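Release Fault

The bedroom at Goltorthorpe had been furnished so that towels could be picked up in it. Velimir Todorova had been picking them up since October, with a gripper held in the hand.
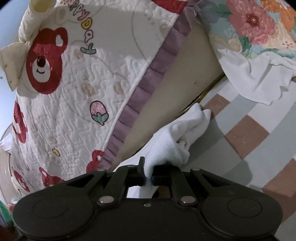 Ermanno Pellegrini said it had not let go. He said this on the telephone from Drutport, and then said it again more slowly, as if the line had been bad. The arm had stopped when it should have stopped. The red lamp had come on. The fingers had stayed shut, with the cuff of his overall in them, and they had stayed shut for 15 minutes until someone found the hex key.

Velimir asked if he was hurt.

He was not hurt. He had a mark on the wrist. He wanted to know why a machine that had been told to stop should go on holding.

Velimir said that it was meant to. A gripper that opened on every stop would drop whatever it had, and the people who wrote the rule had been thinking of crates. He said the real question was why it had been holding a cuff in the first place, and why it had not released before the stop. Ermanno said that those were two questions and that he would like both of them answered in writing.

The log arrived that evening. It was dated 31st January and it covered the whole shift. Velimir read it at the desk in the corridor, where the heating worked.

The machine at Drutport was a Hodžić arm on a wheeled base, with an Olier gripper at the wrist. It collected used linen from the bedrooms of a residential school. It had been doing so for eleven weeks, with a person walking behind it. The gripper closed to a set force, lifted, carried the item to the bag, and opened. A learned controller chose the moment for each of these. Beneath the controller was a simpler layer that could refuse, and beneath that was the stop circuit.

In the log, the first part of the cycle was ordinary. The arm went down beside a bed and closed on a towel. It lifted. The load rose, which meant the towel was caught on something, and the arm paused. Ermanno, walking behind, reached in to free it. That was against the procedure. He had also done it on most shifts, and he said so in his statement without being asked.

When he freed the towel the fingers shifted to take a better hold. This was a regrasp, and it was permitted. The fingers opened by the width of a thumb and closed again, and the cuff was between them when they closed. The load then read as towel. Nothing in the lower layer could tell a towel from a cuff. Both were cotton.

He pulled back. The arm followed him a short way, as it was designed to do, and then reached the edge of its allowed space beside the bed and went stiff. Ermanno called out and pressed the release on the handset. The release did not cut anything. It passed a request to the controller, and the controller was supposed to open the fingers at the next suitable moment. The log showed the request received. It showed it received nine more times. The controller had not found a suitable moment. Then he pressed the stop.

Velimir drew a line under the entry and went to look at the demonstrations.

There were 4000 of them. They had been recorded at Goltorthorpe with the hand gripper, in the bedroom and in two others like it, and he had done the last 1000 himself. He took that set first because he had the best chance of remembering it. He wrote a short script to pull out the second before each opening of the fingers and lay the wrist movements over one another.

He expected a cloud. People open their hands in all sorts of ways. What he got was a narrow band, with the same shape in it almost every time: a small turn of the wrist to the left, back to the right, and then the fingers opened.

He ran the script again on a different machine in case the first one was at fault. The band was the same.

He went into the bedroom and put on the light. He took the gripper off its hook, knelt by the side of the bed, pinched a towel off the floor and carried it to the bag. His wrist turned left, turned right, and he let go. He did it again and tried not to. The towel clung to the finger pads, as terry does, the loops catching in the texture of the rubber, and it hung there until he shook it. He had been shaking it off since October. He had not written it down because it had not seemed to be a thing.

He sat on the floor for a few minutes. Then he fetched the notebook.

The earlier 3000 had been recorded by other hands. The shake was there too, less regular. He found his own training notes for new operators and read the line on letting go. It said to open cleanly over the bag. Every person trained from it had stood and watched him first.

The finding, as he put it in the report, took one paragraph. The controller had learned that an opening is preceded by a small rotation of the wrist. It had treated the rotation as a condition. At Drutport the arm was at its limit and stiff, and the wrist could not rotate. The condition could not be met. The request to release was therefore held, correctly by the controller's own lights, until such time as the wrist might turn.

He tested it that night. He clamped the wrist of the bench arm, gave the gripper a towel and sent the request. The fingers stayed shut. He took off the clamp. The wrist turned left, turned right, and the fingers opened. It was his own movement, done by a machine, at his own speed. He repeated it more often than the test required.

Ermanno rang in the morning, before the report had been sent.

"Was it me?" he said.

"You reached in."

"I know I reached in. Was it me that it wouldn't let go?"

"No," said Velimir. "That was me."

There was a pause on the line. Somewhere behind Ermanno a trolley went over a threshold.

"Well, put that down as well," Ermanno said.

The corrective actions were as follows. The release on the handset was taken out of the controller and wired to the gripper drive, so that it opened the fingers whatever the arm was doing. The regrasp was disabled whenever the load had paused. A slot was cut in the gripper cover so that the manual release could be reached without the hex key, and the hex key was tied to the base anyway. The procedure on reaching in was rewritten, with Ermanno's changes, and came back shorter than it went out. The smooth pads were ordered and did not come for some time.

The demonstrations were the larger job. It was proposed that the second before each opening be trimmed away, and this was tried, and the controller then opened the fingers at odd points along the way to the bag. It was proposed that the shake be left in and a further 1000 recorded without it. This was agreed.

Velimir asked to record them. There was some discussion of whether he should. The argument against was plain enough and he had written most of it. In the end he was given the first hundred, with the smooth pads fitted and a strap round the forearm to limit the wrist, and a second person to review each one before it was kept.

He knelt down by the bed. He closed the fingers on the towel, lifted it clear of the floor, and carried it across. Over the bag he held his arm still and opened the gripper. The towel dropped.

The reviewer rejected it. The wrist had moved four degrees, left, inside the strap.

He picked the towel out of the bag, put it back on the floor beside the bed, and started the recording again.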